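Keeping a throw on the couch when the kids drag everything onto it

Posted by Dovia in Home & Laundry, Hernumdale community board

Hi all, hoping for some ideas from people with more patience than me. My two have a big bright cartoon throw (yellow, blue, red, pink, the whole paintbox) that was a present from their nan, and they adore it, so hiding it in the linen cupboard is not on the cards. It lives in the living room. By four in the afternoon it's in a heap on the floor with crackers in it, and every evening I'm tucking it back in and picking bits of puzzle out of the folds.

I've tried safety pins (bent, and then I sat on one) and I've tried tucking it down the back of the cushions, which lasts until somebody jumps. I don't mind it looking lived in, I'd just like it to stay roughly where I put it. Also, does anyone know how to keep the colours from going dull? It gets washed a lot, as you can imagine. Thanks so much in advance!

3 replies

Yu-ting Tse
Oh, I do feel for you, we had the very same carry-on when mine were little, and I still have grandkids over so it never really stops. What finally worked for us was a strip of that rubbery mesh you put under rugs. Cut it a bit smaller than the seat, lay it flat, and put the throw over the top. Then roll up a couple of old magazines nice and tight, pop a rubber band on each, and push them down the gap at the back with the fabric underneath them. Foam pool noodles do the same job and you can cut them to length with a bread knife.

For the washing, turn it inside out, use cold water and a gentle cycle, and dry it in the shade. I hung one of ours in full sun every December when we lived out at Grornovberg and the reds went a sort of tired salmon by the end of summer. Don't use softener on anything fleecy either, it goes flat and a bit greasy feeling.

The other thing I'd say, love, is give the small stuff somewhere to go. We kept one open box right there with the throw, nothing fancy, and anything found in the folds went straight in.

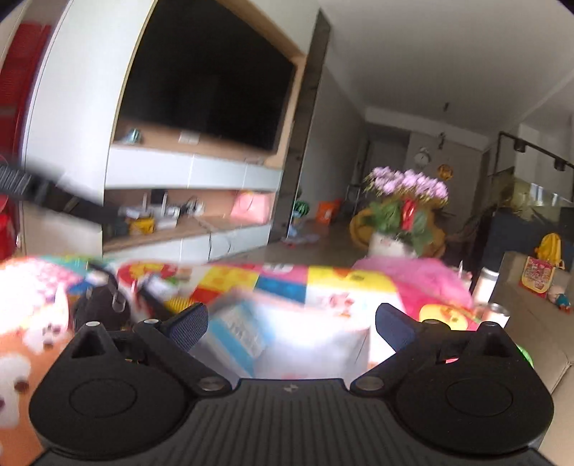

I used to empty it every night before bed, and then I got slack and did it when it was full, and the sky didn't fall in. Mine held 21 toy cars at one stage, my grandson lined them up along the hallway and told me so very proudly. If yours is cardboard, run some wide tape around the top edge so it doesn't get soggy and floppy from little hands. Let us know how you go!

chung_at_home
just buy a fitted cover

Dovia
Thank you Yu-ting, you're a gem! I had nearly 2 metres of the rug mesh left over from the hallway so I've cut that up tonight and it's already gripping much better than the pins ever did. Will try the magazines tomorrow once I've rescued some from the recycling. And Chung, I did look at the fitted ones but they don't come with cartoons on, and I'd never hear the end of it from the kids or from Nan.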